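Drirnia 本地媒体讨论区 › 广播与通讯社
主题：Plernero 电台更正稿的时间戳问题

Enikő Medve
楼主　发表于 2026年7月5日

先说经过。Plernero 早间整点新闻播了东码头仓库的警情，口播稿说“警方已确认两人被拘”。下一个整点改成“两人接受问询”，没有说明前一条有误。网站文字稿也同步改了，但页面上的发布时间仍是第一版的时间。

我把两版文字稿逐句对了一遍，改动共七处，五处是措辞，两处是事实：一处是“拘留”改“问询”，另一处是案发时间往前挪了半小时。事实性改动按该台自己的编辑守则应当单列更正，文末注明修改时间。守则第四节写得很清楚，没有“情况紧急可以例外”这种条款。

想问的是：音频存档里的第一版还能不能调出来？Hotance 系统导出的节目单上，这个时段只剩一条记录。

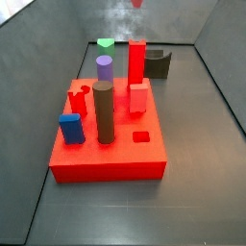
Evaristo Benedetti
节目单和存档是两套东西。Hotance 的节目单按“最终版本”导出，同一时段后一条覆盖前一条，这是默认设置。音频走的是另一条录制链路，连续录，不按条目切。要找第一版得去连续录音里按时间码定位，不能看节目单。

另外“确认被拘”这句，来源如果是警方的电话口头答复，记者手里应该有通话记录。先别急着说是编辑部的责任。

Enikő Medve
楼主
来源我没有追究。我说的是改稿之后不留痕迹。来源错了可以更正，改稿不标就没法更正，听众也不知道自己听到的是哪一版。

Unathi Naidoo
连续录音的保存期是多久？我印象中该台公开说明里写的是 300 天，但那份说明是旧版。

Evaristo Benedetti
300 天指的是谈话节目。新闻时段单独归档，期限更长，具体数字我手头没有，不写了。

Agata Santoro
不同意楼主把两处都算“事实性改动”。案发时间那处，第一版写的是“凌晨”，第二版写的是具体钟点。由模糊变具体，属于补充，不是更正。守则里“补充”和“更正”分在两条，前者只要求更新页面时间。

Enikő Medve
楼主
我再核对了一遍。第一版除了导语里的“凌晨”，第三段还有一个钟点，和第二版差三十分钟。导语算补充，第三段算更正。主帖里指的是第三段，没写清楚，抱歉。

至于页面时间，两条都要求更新，该台一条都没做。

Agata Santoro
第三段我没看到，手上那份可能是 Bassi 转载的删节稿。如果原稿有钟点，同意按更正处理。

顺便提一句，Bassi 的转载到现在还是“被拘”。转载方没有收到更正通知，这比页面时间的问题严重。供稿协议里一般有更正推送的义务，但推送的触发条件是原稿被打上“更正”标记。原稿没打标记，下游就不会动。 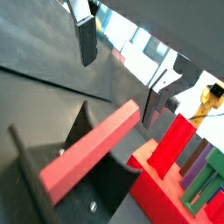 Unathi Naidoo
推送这件事可以查。转载页源码里有供稿编号，编号后缀带版本号。我看了一下，Bassi 那篇后缀是一，Plernero 现在页面的后缀是三，中间应该还有一版我们没见过。

顺手统计了该台今年以来带供稿编号的本地新闻，共 945 篇，其中后缀大于一的接近 200 篇，页面上注明“更正”或“更新”的我还没数完，目测比例很低。统计方法是按编号递增逐页读取，漏页的可能性有，数字仅供参考。

Evaristo Benedetti
后缀大于一不等于正文有改动。换标题图、改栏目、加标签都会让版本号加一。用这个推断“改稿不标”会高估很多。要算就得有正文快照逐版比对。

Unathi Naidoo
接受。那组数字只能当上限看。有正文快照的话我可以跑一遍比对，标点和空格差异先过滤掉。

Enikő Medve
楼主
快照我有一部分，抓取间隔是一小时，间隔以内的改动抓不到。可以共享，格式是纯文本，文件名为供稿编号加抓取时间。

Agata Santoro
间隔一小时的话，第二版很可能就落在空档里。建议对外只谈这一篇，不要谈总量。编辑部最容易反驳的就是总量，一反驳，单篇的问题也跟着被搁置。

Evaristo Benedetti
同意只谈单篇。但我仍然认为不应该直接投诉到监管机构，先走台内的听众来函程序。监管那边受理的前提就是台内程序已经走完，跳过去会被退回。

Enikő Medve
楼主
台内程序我去年走过一次，回信是格式信，没有回答问题。不过受理前提这一点没有异议，再走一遍。来函拟提以下几项，请各位改：

一、请说明该时段口播稿第一版与第二版的差异，并提供第一版对应的连续录音时间码。
二、请在网站文字稿末尾补注修改时间及修改内容，其中“拘留”改“问询”一处按更正处理。

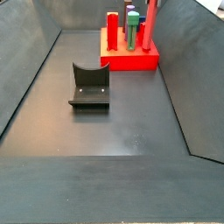
三、请确认是否已向转载方推送更正；如未推送，请说明原因及补发时间。
四、请说明供稿编号后缀为二的版本内容，以及该版本在线的起止时间。

Unathi Naidoo
第四项建议把“内容”改成“正文全文”，否则可能只回一句“技术性修改”。

Agata Santoro
第三项不要点 Bassi 的名，写“各转载方”。还有，第一项的时间码请要求以标准时间标注，他们的内部录音不跟夏令时走，差一小时，八月那次调录音就因为这个调错了段。

Evaristo Benedetti
第二项措辞偏硬，“请按更正处理”前面加守则条款号即可，不必另加评价。其余没有意见。

Enikő Medve
楼主
三条都改了。信明早寄出，同时发电子版。收到回执后在本帖更新，快照链接我放在下一楼。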